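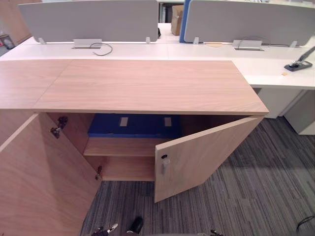 Chapter 6
Setting Up and Looking After a Two-Armed Machine

By Toshiko Arai and Daichi Morikawa
June 4, 2026

A two-armed mobile machine is rarely lost to one large fault. Far more often its work grows poor by small degrees: a finger pad wears, a joint settles a little away from its stored zero, or the head camera is knocked during cleaning and put back by eye. The purpose of this chapter is to set out the checks by which such changes are found early. The Bralari unit, used throughout this part of the book, is checked at an ordinary piece of office furniture, a low cabinet with two hinged doors and a single shelf. Both doors are opened before the grippers are brought forward, and the technician confirms from the head view that the fingers of each appear at the lower edge, pointing towards the cabinet. The position of the doors is of some importance. A door standing half open over the carpet, as the right one does, lies within the sweep of the arm, and its edge must be known to the machine before any reach towards the shelf is tried.

The chapter is divided into three parts. Section 6.1 deals with setting up: levelling the base, finding the zero of each joint, and matching the head camera to the hands. Section 6.2 covers routine care, including the 40-hour check of the finger pads and the 100-hour check of the wrist cables. Section 6.3 is concerned with repair, and is limited to those parts which may be changed on site. Work on the shoulder drives is left to the maker.

Readers should note that the order of the sections is also the order of the work. A wrist that has been opened for repair must be taken back through the whole of Section 6.1 — not merely the final step — before the unit is returned to use. The record kept at the Irkska workshop shows 48 returns to service in one year, and the form used there is given as Table 6.2.

Terms printed in bold are explained in the glossary, which begins on page 614.

Related chapters
Chapter 5: Power, Charging and Safe Stopping
Chapter 7: Fault Finding on the Matico Controller
Chapter 8: Case Study, the Tamura Cell

Copyright Irkska Technical Publishing. All rights reserved. Contact the publisher | Back to top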